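4. Bin setup and grasp planner tuning

Do section 3 first (hand-eye calibration). If the calibration residual is still red in the status bar, stop, go back. Nothing below will work.

You need: Aten planner running, Vincze perception node running, arm in remote mode, pendant within reach. Speed override at 24 percent for all of this.

4.1 Define the bin

1. Clamp the bin down before you measure anything. If it shifts later, redo 4.1 from the top.

2. Open Workcell > Containers > New. Pick "tapered, open top". Not "box". The box type assumes straight walls and the planner will drive the fingers into the slope.

3. Jog to each upper corner in turn, press Record. Then four points on the floor, as close to the walls as the fingers will go.

4. Press Fit. Check the overlay against the live cloud. Walls should sit on the points, not inside them.

5. Save as bin_a. Lower case. The loader is case sensitive and the error it gives you is useless ("container null").

Note: clamps go in as keep-out boxes, one each. Draw them bigger than the clamp. Same for any cable that hangs in over the rim.

CAUTION: The planner knows the arm and the gripper. It does not know the cable dress unless you load a hose model. Watch the first few moves with a thumb on the stop.

4.2 Perception settings

1. Vincze > Profiles > load "metal_floor". Default profile is for matte totes and gives you ghost objects on bare metal.

2. Empty the bin. Press Capture Background. Keep hands and arm out of view till the bar finishes.

3. Put the test parts back in. Mix them up: a couple of solid blocks, something round and shiny, some clear wrap.

4. Set reflection_reject to 0.4. Walk it up in steps of 0.1 until mirrored blobs on the walls drop out of the object list.
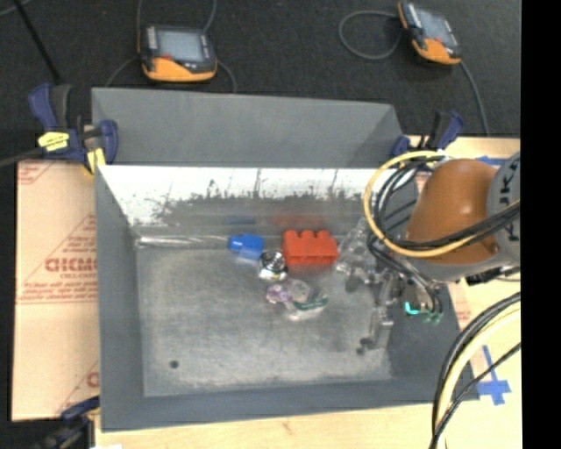
5. Stop as soon as the real parts start to flicker. Go back one step. Write the value in the cell log, you will want it after the next lighting change.

6. Clear film and bags: turn on fill_missing_depth for the clear class only. On for everything and you get a lid over teh whole bin.

Note: min_points is 528 out of the box. Fine for blocks. Small packets fall under it and just vanish from the list with no warning. Drop it to 131 if you pick anything smaller than a matchbox.

4.3 Grasp planner

1. Planner > Grasp > Source = live. (If it says "replay" it is still reading the demo file. Modupe Akpan lost a whole morning to this one.)

2. wall_clearance: start at 12 mm. Lower means more picks near the wall and more contact stops.

3. approach_tilt_max: 25 degrees. Needed for parts up against the far wall. With it at zero the planner only tries straight down and reports "no feasable grasp".

4. Turn on retreat_straight. Always. The arm lifts along the approach line before it swings.

5. Press Plan Only. Look at the top five candidates in the viewer. Green = reachable, yellow = reachable but close to a joint limit, gray = collision.

6. All gray? Check the keep-out boxes first. One of them is probably overlapping the bin floor.

7. Happy with it, press Execute Single. One pick. Do not go to Auto yet.

CAUTION: After a contact stop, do not press Resume. Jog up out of the bin by hand, then Clear, then Plan Only again. Resume finishes the old path from wherever the arm is now.

4.4 Common errors

E-CLOUD-STALE. Camera stopped publishing. Restart the Vincze node, wait for the green dot, try again. Planner can stay up.

E-IK-SEED. Arm parked in a bad pose. Send it to home_bin and replan.

Gripper closes on nothing, over and over. Nearly always reflection_reject too low. See 4.2 step 4.

Same part picked as two. merge_radius too small. Try 8 mm, then 10.

Planner slow, more than a few secs per pick. Candidates set too high. Cut it in half.

4.5 Save and back up

File > Export Cell. Saves the container, the perception profile and planner values in one bundle. Copy it to the Sollville share under /cells. Put your initials in the name. Changes to wall_clearance or the keep-out boxes on a shared cell go past Indira Namboodiri before you save over the old one.

Next: section 5, place targets.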